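Cell Technician, Tallow folding cell (part time)

We're looking for someone who likes small machines and doesn't mind a screwdriver in the pocket all day! Tallow is our two-arm tabletop cell for handling cloth, and it has grown busy enough to need a person of its own.

You'll look after both arms: checking servo wires for wear, snugging up bracket screws, replacing tired blue tape and changing fingertips. You'll also re-zero the joints each morning and keep a plain, honest log. Every 3000 cycles the arms get a full strip-down, and Ville Tuominen will work beside you on your first few.

You don't need a degree. Trade, hobby or repair shop experience all count, and we'd love to hear about the odd thing you've fixed at home – a sewing machine, an old printer, whatever it was. A steady hand with a soldering iron is a real plus, as is a good eye for colour when you're tracing wires.

Shifts start at 9 in Room 237, with training from February. Write to Marlene Kröger at Restus, tell us a bit about yourself and mention Tallow. Come and see the cell first if you like – we're always happy to show it off. 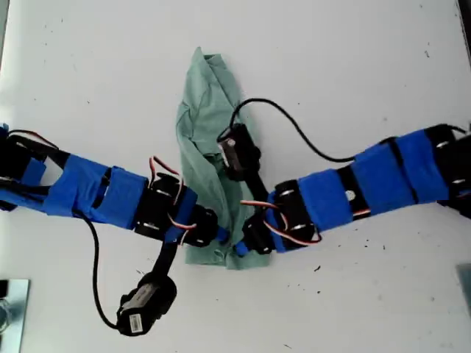
How to apply

Send one page and the name of someone you've worked with. We answer every letter.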